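Speaker notes: Perception and planning for small cable harnesses
Cesa technical meeting, 9th September

Slide 1. Opening

Thank the organisers. State that the talk covers the software side of the Wusden project only. Questions on mechanical design should go to the hardware session in the afternoon.

The task is simple to describe. A harness lies on a table in any position. The system must find the connector, choose a grasp, pick it up and present it for insertion. The difficulty lies in the wires, which take a different shape every time they are put down.

Slide 2. Structure of the software

The software has three layers: perception, grasp planning and control. Each runs as a separate process and can be restarted without stopping the others. Messages between them are logged in full, and every log can be replayed at the desk.

Mention here that the replay tool, Brillow, was written in-house and took longer than planned. It is now the part of the system that the team uses most. Do not demonstrate it live; the recording is on slide 9.

Slide 3. Perception

The first version tried to trace each wire from end to end. It worked on single harnesses and failed when two lay close together. The present version looks for the connector first and treats the wires as a region to be avoided.

Points to make:
- The connector is rigid, so its position and angle can be estimated with some confidence.
- White connectors on a pale table give poor contrast. Exposure is now fixed at the start of each session, and automatic adjustment is switched off.
- The wire region is drawn generously. A grasp that passes close to it is marked down but not ruled out.

Slide 4. Training data

The current set holds 1,277 recorded demonstrations, of which 646 were kept after review. Most of those removed had timing faults between the camera stream and the finger position. Pintér, the checking script, now finds such faults on the day of recording - in November they were being found weeks later.

If asked: the discarded recordings have been kept and may be used for testing the fault checks.

Slide 5. Collection with hand-held grippers

Demonstrations are made at an ordinary office table with hand-held grippers. The policy learns from the view between the fingers, and that view includes whatever the room contains. Point out the yellow fingertips, which the software uses to estimate how far the gripper is open. Point out also that the harnesses lie at different angles, and that people and screens are visible beyond the table.

Say that the background is left in during training. Masking it was tried and gave no clear benefit on the test set.

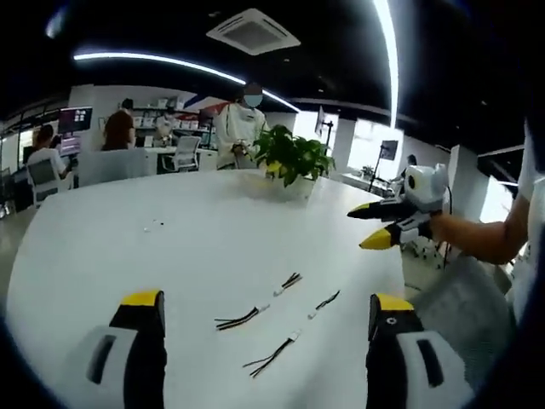 Slide 6. Planning

The planner receives up to five candidate grasps and scores each for reach, clearance and wrist angle. It takes the best and keeps the second in reserve. If the first attempt fails, the reserve is used only after a fresh image has been taken, as the wires may have moved.

Planning takes about 2 seconds on the present computer. Most of this is collision checking, and work on a faster check has begun.

Slide 7. Control

Finger closing is handled by a simple force limit. The learned policy proposes a motion and the controller may refuse it. Refusals are logged with a reason code, and the codes are reviewed at the weekly software meeting.

Slide 8. Open matters

Tangled harnesses remain outside the scope of this release. Calibration between the two camera types still requires a manual step. The message format will change once more before it is frozen, and partner sites will receive written notice.

Slide 9. Recording and questions

Play the Brillow recording without sound. Leave the contact slide on screen during questions.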